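Chapter 9
Small Displays: Selling from the Counter

After reading this chapter you should be able to
explain why a raised shelf sells more than a flat one
group small goods so that a customer can find them without asking
set up, fill and check a tiered countertop rack

Key terms: tier, facing, divider, impulse item, dead stock

The counter is the most expensive piece of furniture in any small shop, and most shops use it to store pens. Chapter 8 dealt with wall shelving, where a customer comes looking for something. At the counter the customer has finished looking. She has her purse out, she is waiting for the card reader to wake up, and for a few seconds she will read whatever is put before her, including the notice about the restroom key.

Goods sold in those few seconds are called impulse items. They are small, they are familiar, and they need no explaining. A candy bar qualifies. A garden hose does not, although Vimala Rai, who ran the Broltetti corner stores for 14 years, once inherited a branch that kept one next to the register. It was still there when she left. We will meet it again under dead stock.

Laid flat on a counter, small goods turn into a heap by noon. The usual cure is a tiered rack, which lifts each row above the one in front so that the back row can be seen over the heads of its neighbors. Clear plastic is popular for the purpose. It hides nothing, a quality the owner comes to regret on the day it needs dusting.

Dividers do the quieter work. A divider tells the customer where one product stops and the next begins, and it tells the new clerk the same thing, which may save a conversation. Keep like with like: candy on one tier, boxed goods on another, cookies where their larger box will not block the view of anything smaller. 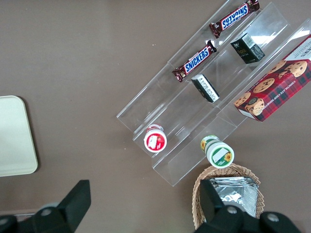
Figure 9.1 A clear tiered rack with Snickers bars, small dark boxes and chocolate chip shortbread cookies.

Look at the figure before reading on. The two candy bars lie end to end along their tier, and their lettering does not face the same way. Decide whether you would turn one of them, and which, and whether you would have noticed at the end of a double shift. The side of a package that meets the customer is its facing, and Section 9.2 has a good deal to say about it, some of it repeated from Chapter 2 for readers who skipped Chapter 2.

9.1 Choosing a Rack

Measure the counter first. Then measure it again with the register drawer open.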